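The Kosia convention is a set of bench rules for recording tabletop tasks with hand-held grippers. I've worked under it long enough to have opinions, so this entry is part reference and part me talking. Reiko Ebihara and Shabani Mushi wrote the first version in January, and it fit on 2 pages.

## Scope

It covers one person, two grippers and a small set of objects on a table. Arms bolted to a base fall under the Mendik rules, and please don't mix the two (I've tried, it's a headache!).

## Layout

The work surface should be plain and pale, and it should hold only what the task calls for. For a soap task that means the dish and the bar, set well apart so either one can be reached without bumping the other.

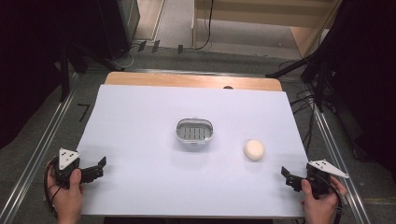
Both hands start low and wide, fingers pointing in toward the middle. Themis Deligiannis likes a fixed start pose measured with a ruler, but the text only asks for "comfortable and repeatable," and I'm with the text on this one. Cables go to the outside of each hand. If a cable crosses the work surface, you stop and start over.

## Finger condition

People skip this section and then wonder why their recordings don't match. Pads pick up dust and lint very quickly. The rule is to look at both faces before each session and wipe them with a dry cloth, no cleaner. Worn pads are allowed as long as the pair is worn about evenly, and you write it down. Stray threads and fibers on the table get picked up too, even tiny ones.
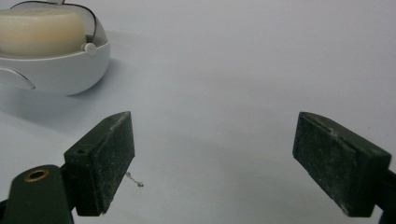 *Gripper fingers open, with dusty pads and a small pale strand on the surface between them. The soap is in its case behind.*

Achilleas Drakos checked 139 recordings against this section and flagged 4 for mismatched pads. I think that's pretty good, though he was hoping for zero.

## Station marks

Every station gets a number, handwritten in thick black marker on the floor covering beside the table and big enough to read from a gripper's camera. Printed labels were tried at Zervas and kept peeling, so marker won. The number goes outside the work surface, never on it.

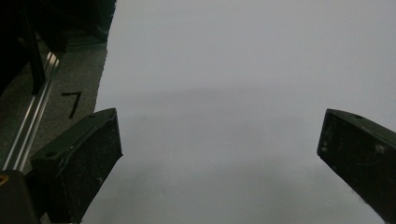 ## Revisions

The current text is dated 28 July 2021. Mio Hayashi added the cable rule and cut a long passage on lighting, which now just says to keep it soft and even. A version for the Trerkura stations is still in draft, and the last copy I saw left the finger section blank.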